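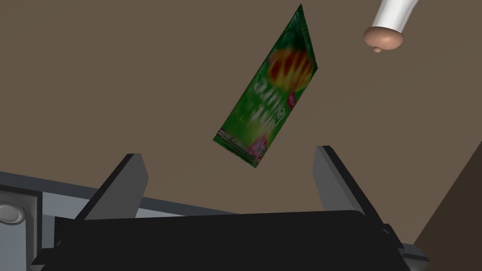

# Cartons: storing, rinsing and reusing them

Juice, milk, broth and soup cartons are made mostly of paperboard with a thin plastic layer on the inside. Shelf-stable ones also have a layer of foil. Both kinds are easy to handle at home if you do a few things when you open them and a few more when they are empty.

## Unopened cartons

Keep shelf-stable cartons in a cool, dry cupboard away from the stove. Stand them upright. A carton stored on its side for months puts pressure on the seams, and the seams are where leaks start. If your shelf is too low for the tall ones, use the pantry floor with a tray under them.

Put new cartons behind the old ones. Write the date you bought them on the top flap with a marker if the printed date is hard to find. Throw out any carton that is swollen, or that leaks when you press the sides. A dented corner is usually fine as long as it is dry.

## Opening and pouring

Shake before you open, not after. Wipe the cap area with a damp cloth first, especially if the carton has been sitting in a garage or basement.

For cartons with the spout near one edge, hold the carton so the spout is on the high side. Air gets in as the juice goes out and the flow stays even. Held the other way, it glugs and splashes.

If there is no cap, snip one corner with clean kitchen scissors. Cut a second small hole in the opposite corner for air. Close both with a binder clip or clothespin and use the carton within the day, or move what is left to a jar.

## After opening

- Refrigerate right away, even if the carton came off a warm shelf.
- Write the opening date on the side.
- Follow the number of days printed on the package. If you can't read it, 3 days is what we go by for broth.
- Keep cartons off the door shelf if you have room. The door is the warmest part of most refrigerators.
- Don't drink from the spout.

Leftover juice freezes well in an ice cube tray. Once the cubes are solid, move them to a freezer bag and label it. They are good in iced tea, and a few orange cubes can go straight into a pan sauce. Broth cubes work the same way.

## Rinsing and flattening

Rinse the carton as soon as it is empty. Dried juice is sticky and draws fruit flies, and dried milk smells within a day in July. Fill it a third of the way with cold water, close it, shake hard and pour out. Milk needs a second rinse.

Let it drain upside down in the dish rack. Then pull out the folded ears at the top and bottom and press the carton flat from the middle outward. Check with your town about the cap. Some programs want it screwed back on and others want it in the trash.

Not every town takes cartons. If yours doesn't, don't put them in with paper.

## Uses around the house

**Seed starters.** Cut a carton lengthwise, poke drain holes in the bottom and fill with potting mix. Tomatoes and basil do well in them.

**Freezer blocks.** Fill a clean carton with water, leaving an inch and a half at the top, and freeze. It will outlast loose ice in a cooler, and there is less of a puddle if you stand it in a pan.

**Grease.** Pour cooled bacon fat or frying oil into a carton stuffed with newspaper, close it and put it in the trash. Let the fat cool first. Hot fat will soften the lining.

**Drawer dividers.** Cut the bottoms off at the height of the drawer. Square cartons fit side by side with no gaps and hold screws, batteries, twist ties and so on.

**Paint.** A half-gallon carton with the top cut off holds enough water-based paint for trim work. Don't leave paint in it overnight.

## Sticky spills

Warm water and a drop of dish soap will take up fresh juice. For a dried ring on a shelf, lay a wet cloth over it for ten minutes and then wipe. Grape and cherry stains on a white counter usually come up with a paste of baking soda and water. Test a hidden spot first if the counter is stone.

*Tips sent in by Mahsa Pakzad and Farzad Ghorbani. Last updated 2025-05-17.*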